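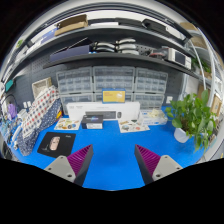
Gripper over the bench, mouse on its pad.

The fault first showed on 3rd March. The left finger would stop short of the commanded gap, hold for a moment, then close at full speed. On a sticker sheet that does no harm. On a mouse it cracked the shell, and the next pick was a thumb. Mine, bruised, no worse.

The Fatska log had the position error climbing for 31 cycles before the jump. The controller read it as friction and kept adding current. I had set the limit at 60 per cent during bring-up and never put it back to 24, so there was plenty to add.

Cameron McPhee thought it was the Noltance driver dropping packets. I swapped the cable and ran it again: same error, same finger. With the power off, the left finger dragged over the last 7 mm of travel and the right did not. One screw behind the mounting plate had backed out far enough to rub on the slide.

Changes made:

Current limit back to 24 per cent, and stored in the config file this time.
Stop on position error, with no retry.
Thread lock on the plate screws, both sides.
No hands inside the gap while the drive is enabled. Blagoje Dervishi has wired a foot switch for this.

It has run clean since. I still don't know why the error clears for the first few cycles after a restart. Trace to follow once I have one worth posting.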